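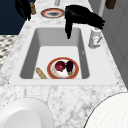 Budget for the simulator first
Dénes Vörös
4/10/24

Print this article | E-mail this article

Most capital requests for manipulation equipment follow the same order. The arm is quoted first, then the gripper, then the guarding and the bench. Software appears as a single line near the bottom, usually labelled "integration", and is the first item trimmed when the total comes in high. I think that order is backwards, and our last request at Orkside was a fair demonstration of it.

We asked for two arms and a mock kitchen. The arms were approved in April. Simulation was deferred to the following year on the grounds that it produced nothing anyone could put an asset tag on. The kitchen took 90 days to fit out, and during that period the arms sat on their pallets with the warranty running. A licence and a modest workstation would have cost less than the bench tops, and would have let us find out whether we had specified the right gripper before we owned it. 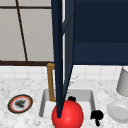
Gripper selection is where early simulation pays for itself. Catalogue figures give stroke, payload and closing force, and none of them settle how a finger meets an object at the bottom of a recess. A long, flat finger reaching down into a sink can land its tip on top of a red ball while the other finger is still higher up, and a buyer who has looked at that geometry will ask the supplier different questions about finger length and wrist clearance. The Drirnex quote we accepted listed three finger sets. We chose from a brochure and bought the wrong one.

There are limits. Contact models are approximate, friction values are often guesses, and a rendered plate has no grease on it. I would not sign off a cycle time on simulated results alone. For layout, reach and camera placement the argument is much stronger. Those are the items that drive rework, and rework is charged at the integrator's day rate.
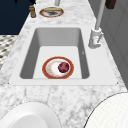
Gönül Dağdelen, who read a draft, objects that I have the accounting wrong: a simulator is never bought once, because somebody has to build the assets, keep them matched to the real bench and fix them after every version change, and in her experience that labour is hidden in a research budget where purchasing cannot see it.

I accept the point about labour. The Wumetti kitchen library we trialled contained over 200 objects, and hardly any matched our own crockery closely enough to use unmodified. The remedy is to cost the labour openly, as a staffing line beside the licence, and to hold the hardware order until the first layout review is finished. If the review changes nothing, the delay is small. If it changes the gripper, the purchase order can still be amended without a restocking fee.

Print this article | E-mail this article

Related items
Leasing versus buying: the Szilágyi depot cell
What belongs in an integration line
Spare fingers, spare cables: planning consumables
Erzsébet Virág on warranty start dates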